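Skindis moves furniture test hand to 200-hour service interval

STANARWOOD, October 4, 2018 - Skindis has changed the maintenance schedule for the four-fingered hand on its furniture handling cell in Stanarwood. Fingertip pads are now inspected every 168 hours of running time and replaced at 200. The old schedule called for replacement at 100 hours with no inspection in between.

The change follows a rebuild in August, when the knit cover over the palm was replaced with a heavier one and the finger joints were stripped and cleaned. Lint from the earlier cover had been collecting in the joint slots and slowing the return of the outer finger. The new cover is pulled on from the fingertip side and folded back at the palm, leaving the metal joints clear of the fabric.

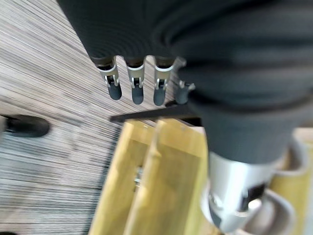 The covered hand over a black bar and light wood furniture parts. The rubbery pads hang below silver joint segments.

Inspection is done with the arm powered down and locked. The technician folds back the cover, checks each hinge pin for side play, wipes the slots with a dry brush and looks at the pads for cuts or glazing. A pad that has lost 2 millimeters at the tip is changed regardless of hours. All pads on the hand are changed as a set, and the grip force is then zeroed again from the cell controller.

The wrist is covered by a separate schedule. Skindis said the opening in the side of the metal wrist section must be kept free of fabric, and that the edge of the cover should be checked after every manual reset.

Replacement pads and covers are supplied by Trusbridge. The joint pins come from Farías, which also supplied the grease specified for the August rebuild. Older pads still in stock at Stanarwood will be used up on the bench unit and will not be fitted to the cell.

The revised service sheet is posted at the cell and replaces all earlier versions.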